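Replacing a Hard Drive in a Desktop Tower and Moving the Data

4 min read

This procedure covers copying the contents of an aging 3.5-inch hard disk to a replacement of equal or larger capacity, then swapping the two drives. It applies to most desktop towers with at least one spare SATA port. Laptops, external enclosures and RAID sets need a different method.

Check the old drive first

Open a terminal as administrator and read the SMART data with smartctl -a followed by the device name. Look at three attributes: reallocated sector count, current pending sectors and offline uncorrectable sectors. If all three are zero, a direct clone is safe. If pending sectors is above zero, use ddrescue in place of an ordinary cloning tool, and copy personal files to separate storage before doing anything else.

Write down the partition layout. A typical Windows disk has an EFI system partition, a small reserved partition, the main volume and a recovery partition. A disk larger than 2 TB must use GPT if you want access to the full capacity. If the old disk is MBR, convert it before cloning. Mbr2gpt handles this on current Windows versions, provided the firmware supports UEFI boot.

Suspend BitLocker if it is on, and save the recovery key somewhere other than the computer. Turn off Fast Startup.

Clone the disk

Connect the new drive to the spare SATA port with the computer powered off, then boot from a USB stick containing your cloning software. Confirm source and destination by serial number. Model numbers are not enough when both drives come from the same product line.

Select a full disk copy, with all partitions. At sustained rates typical of a mechanical drive, a 500 GB source takes a little over an hour. Do not interrupt the copy. When it finishes, shut down. Do not boot with both drives attached, as Windows may take one of them offline because of a signature collision.

Swap the drives

Switch off the power supply at the rear, unplug the cord and hold the power button for a few seconds. Remove the side panel and lay the case flat. Touch bare metal on the chassis before handling any component.
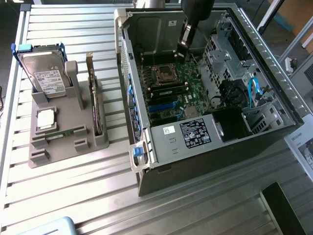
Tower on its side with the panel off; a hard drive in its blue caddy stands in the parts tray.

Detach the data cable first, then the power connector. Pull each by the plug. Caddy designs differ: some flex at the sides and release from the drive, others use four screws. Transfer the caddy to the new drive with the connectors facing the same way, slide it into the bay until it latches, and reconnect both cables. Use the SATA port the old drive was on, so that the boot order in firmware stays valid.

First boot

Enter firmware setup and verify that the new drive is listed. If the system reports no boot device, select Windows Boot Manager manually. If that entry is missing, boot from installation media and rebuild it with bcdboot.

Once the desktop loads, open Disk Management. Any extra capacity appears as unallocated space at the end of the disk. The recovery partition usually sits between that space and the main volume and must be moved before the volume can be extended. A partition editor on a USB stick does this reliably. Resume BitLocker afterward.

Run chkdsk in read-only mode on the main volume, then a long SMART self-test on the new drive. The test runs in the background and can take several hours on large disks. Check the temperature while it runs; a reading under 50 °C is acceptable for most models.

Keep the old drive, unmodified and labeled with the month of removal, until at least one full backup of the new drive has been made and a test file restored from it.

Written by Cheuk-hei Chung. Technical review by Azucena Villaseñor.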